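Let the Kids Be Bored in the Back Seat

Tuesday, April 10, 2018

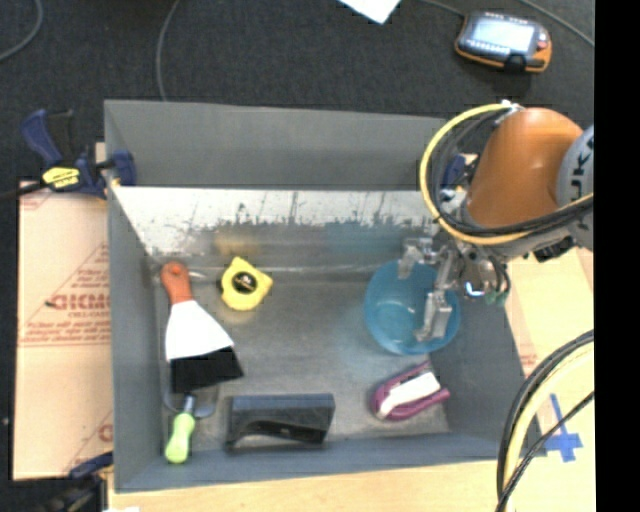 My sister bought a second screen for her car in March, so now each kid has one, and I've been arguing with her about it (mostly in my head, in the shower) ever since. I think the long, dull car ride was one of the best things my parents ever gave me. They didn't mean to give it to me. They just had a station wagon with a broken tape deck and relatives in Neves, which was 220 miles from our house in Podby and had nothing in between but feed stores and one water tower.

We made that drive maybe every other month. I knew every inch of it. I knew the barn with the missing side, and the billboard for a dentist who I'm pretty sure had retired before I was born. I used to pick a raindrop on the window and race it against my brother's raindrop, and we took this so seriously that we once didn't speak all the way through lunch.

Now, I'm not one of those people who thinks phones have ruined everybody. I love my phone! I've read whole novels on it standing in line at the post office. And I've been stuck in a car with a screaming two-year-old, so if you're handing over a tablet somewhere past hour three, you'll get no speech from me. What bugs me is handing it over in the driveway. My nephew has his headphones on before the seat belt clicks. He's been to his grandmother's 50 times and he couldn't tell you whether there's a river on the way. (There is. It's a pretty nice one.)

My friend Tomás Garcia drives a delivery route out past Emeck and he disagrees with me completely. He says I'm remembering the good ten minutes and forgetting the other four hours, and that if somebody had offered me a movie in that back seat I'd have bitten their hand off. Well, sure I would have. I'd also have eaten frosting for dinner if anybody had let me. I don't think what I wanted at eight is much of a guide to anything.

But he's got a point about memory, so I called my mother to check. She said we whined the whole way, every time, and that my brother threw a shoe. She also said that somewhere in the second hour it would go quiet back there, and then one of us would ask something strange, like who decides where a town stops, or whether Grandpa had been scared in the army. She said she and my dad used to wait for it. I'd forgotten the questions entirely. She'd kept a bunch of them.

I've tried it on myself lately, too. No podcast on the way to work, no radio, just the road and the guy in front of me who won't use his blinker. The first week was awful. I kept reaching for the dial. By the third week I'd figured out what to say to a coworker I'd been avoiding, and I'd remembered the name of my fourth grade teacher's dog, and neither of those is worth 1,000 dollars, but I was glad to have them.

So I've made my sister an offer. We're all going up to the lake at Nedum this summer, and I'll take the kids in my car, with no screens until we stop for gas. I'll bring the good snacks. They can whine as much as they like, and I'll even let them throw one shoe each. She says I'll be begging for the tablets before we hit the highway, and she's packing them in my trunk anyway.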